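Progress report to the Tarnier Fund: furnishing the Omau reading room
Period covered: up to the end of September

Work on the long room has moved from building to furnishing. The pendant lamps are up, the tables are in, and most of what is left is small: pictures, boxes, fixings and labels.

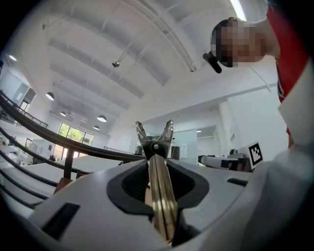
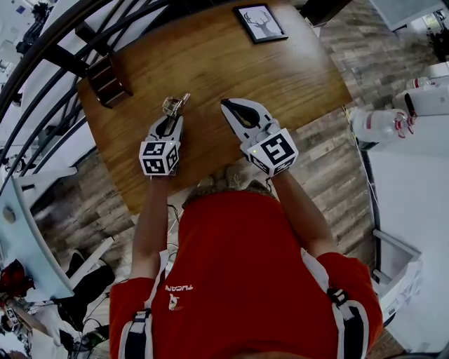
Anderson Quintana
Project Coordinator, Omau Reading Room

1. Lighting and ceiling

The white ceiling has been kept as it was, beams and recessed panels included. We had costed a lowered ceiling in the first application and dropped it after the electrician's visit. The dome pendants hang in a row and give a softer light over the tables than we had before. The fluorescent strip stays, as the evening group asked for a brighter light for close work. One switch still works the pendants all together. We would like them on two circuits, and the electrician has quoted 514 for this, fitting included. I have not agreed to it yet and would welcome your view.

2. Tables

The tables came from Vuditz in two deliveries. The wood is warm brown with a strong grain and the corners are rounded, as set out in the specification. Two tables arrived with scratched legs and Vuditz has taken the cost of refinishing off the second invoice. The tops were oiled before opening and will need doing again in spring. We have put aside 20 from the sundries line for oil and cloths.

Readers have asked whether hot drinks are allowed at the tables. For now they are, with a mat.

3. Pictures

The fund agreed to pay for 40 small framed pictures of local animals, to be hung in groups along the inner wall. The frames are black with white mats. The grey stag's head with the large antlers is one of this set and was the first to be approved by the readers' group. Framing is finished for the first half of the set. The second half is with Sproģis, the framer, who has had trouble getting the same mat board and has sent us a sample of a slightly creamier one. We have said we would prefer to wait for the white.

Hanging has not started. The plaster on the inner wall is softer than expected and the hooks we bought first will not hold in it. Replacements are on order at no great cost.

4. Boxes

Each table is to have an open-topped wooden box for pencils, slips and request cards. We chose the dark brown ones with the thin divisions. They are heavier than the samples - felt pads have been ordered so that they do not mark the tops. The box has already changed what we keep on the tables, and the loose trays from the old room will go to the store cupboard.

5. Spending

Lighting is within budget. Tables are slightly under, after the Vuditz credit. Pictures are on budget so far, but the second framing invoice is still to come. The full statement of accounts is attached separately, with copies of receipts.

6. Next period

Hang the first group of pictures once the new hooks arrive.
Collect the remaining frames from Sproģis.
Fit felt pads to all boxes.
Decide on the second lighting circuit.
Reopen the room in the evenings until 6, then later if there is demand.

The next report will follow when the pictures are up. Please send any questions on the lighting quote to me before then, as the electrician is holding the price for a limited time.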